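Informe de avance al fondo de ayudas, 16 de diciembre de 2021

**Proyecto:** guía de episodios comentada de la serie *Mumarura*
**Entidad beneficiaria:** Archivo Stokgate
**Periodo cubierto:** desde septiembre hasta la fecha de este informe

## 1. Estado general

La guía avanza según lo previsto en la parte de redacción y va con retraso en la de derechos. De los 30 episodios de la serie, están vistos y fichados todos. Los comentarios largos están terminados para las dos primeras temporadas y en borrador para la tercera. Falta la revisión conjunta del orden de los episodios, que se explica en el punto 3.

El texto acumulado se publica en la web del archivo a medida que se cierra cada ficha. La versión impresa, de 300 ejemplares, sigue planificada para el final del segundo periodo de la ayuda.

## 2. Trabajo realizado

Cada ficha consta de sinopsis, reparto, equipo técnico, comentario y notas. La sinopsis no pasa de dos párrafos. El comentario tiene una extensión libre, aunque en la práctica los episodios de trama única han dado textos más cortos que los de estructura doble. El más largo hasta ahora es el del episodio final de la primera temporada, en el que el personaje de Ruddock renuncia a la dirección del faro y la serie abandona el formato de caso semanal.

En las notas se recogen errores de continuidad, cambios entre el guion y lo emitido, y diferencias entre las copias conservadas. Hemos trabajado con dos juegos de copias. El primero procede de la emisión original y conserva las cortinillas. El segundo es el de la reposición, con cortes en nueve episodios. Los cortes suelen afectar a las escenas de transición, pero en el episodio 17 desaparece la conversación entera del muelle y sin ella no se entiende por qué Ruddock llega solo al juicio. La ficha transcribe esa conversación.

También se han localizado 185 recortes de prensa de la época. La mayor parte son notas de programación sin firma. Las críticas propiamente dichas son pocas y se concentran en el estreno y en el episodio doble titulado «Event», que fue el más comentado por romper con el tono de la serie: casi toda la acción ocurre en tiempo real y no suena música hasta los créditos. Se ha decidido dedicar a «Event» una ficha doble, con un apartado propio sobre el montaje.

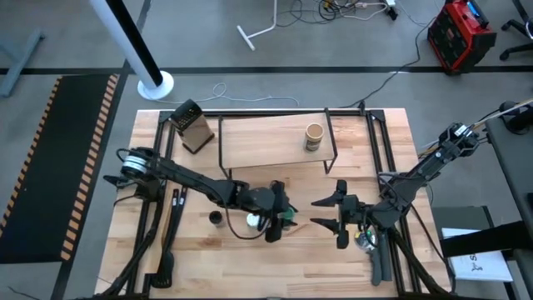
Stokgate comunicó por escrito, tras leer el borrador de esa ficha, que el apartado sobre el montaje le parecía demasiado técnico para una guía general y que preferiría ver más espacio para la recepción del episodio. Pidió además que se aclarase si el silencio musical estaba en el guion o se decidió en la sala de mezclas. Hemos reducido el apartado a la mitad y añadido una página de reacciones de prensa. Sobre la música, el guion conservado no indica nada, y así se hace constar en la ficha.

## 3. El orden de los episodios

Este es el punto que más tiempo ha consumido. La segunda temporada se emitió en un orden distinto al de producción y la reposición usó un tercero. Ninguno de los tres es coherente del todo. En el orden de emisión, un personaje secundario muere y reaparece dos episodios más tarde sin explicación. En el de producción se corrige ese problema, pero la reconciliación de las hermanas queda antes que la pelea.

La propuesta actual es seguir el orden de emisión en la numeración y añadir al principio de la temporada una tabla de correspondencias. No se va a proponer un cuarto orden propio. Se estudió en las primeras semanas y se descartó: obligaba a justificar cada cambio con detalles de vestuario o de clima que no siempre son fiables, y el lector que tenga las copias a mano no lo va a seguir.

La numeración afecta a las referencias cruzadas, de modo que las fichas de la segunda temporada ya publicadas en la web se tendrán que repasar una vez. Calculamos dos semanas de trabajo para ello.

## 4. Derechos de imagen

Seguimos sin respuesta definitiva sobre los fotogramas. La solicitud se presentó en septiembre y se ha reiterado dos veces. Si no hay autorización antes de la maquetación, el libro saldrá sin fotogramas, con los recortes de prensa cuyo uso ya está autorizado. El diseño de página admite las dos soluciones.

## 5. Gastos

| Partida | Situación |
|---|---|
| Redacción | Ejecutada según calendario |
| Digitalización de recortes | Terminada |
| Derechos de imagen | Sin gasto, reserva de 3.000 euros |
| Corrección de textos | Pendiente de inicio |
| Imprenta | Presupuesto recibido, sin firmar |

La digitalización costó algo menos de lo previsto. Solicitamos permiso para pasar el sobrante a la corrección de textos, que se presupuestó antes de conocer la extensión de las notas.

## 6. Próximos pasos

- Cerrar los comentarios de la tercera temporada.
- Repasar las referencias cruzadas de la segunda.
- Enviar a corrección las fichas de la primera, que ya no van a cambiar.
- Decidir si la entrada del piloto no emitido va al principio o en un apéndice. Solo se conserva el guion, con dos finales, y en uno de ellos Ruddock no aparece.

Adjuntamos la ficha doble de «Event» en su versión revisada y la tabla de correspondencias de la segunda temporada. El siguiente informe se entregará con las pruebas de maquetación del primer bloque.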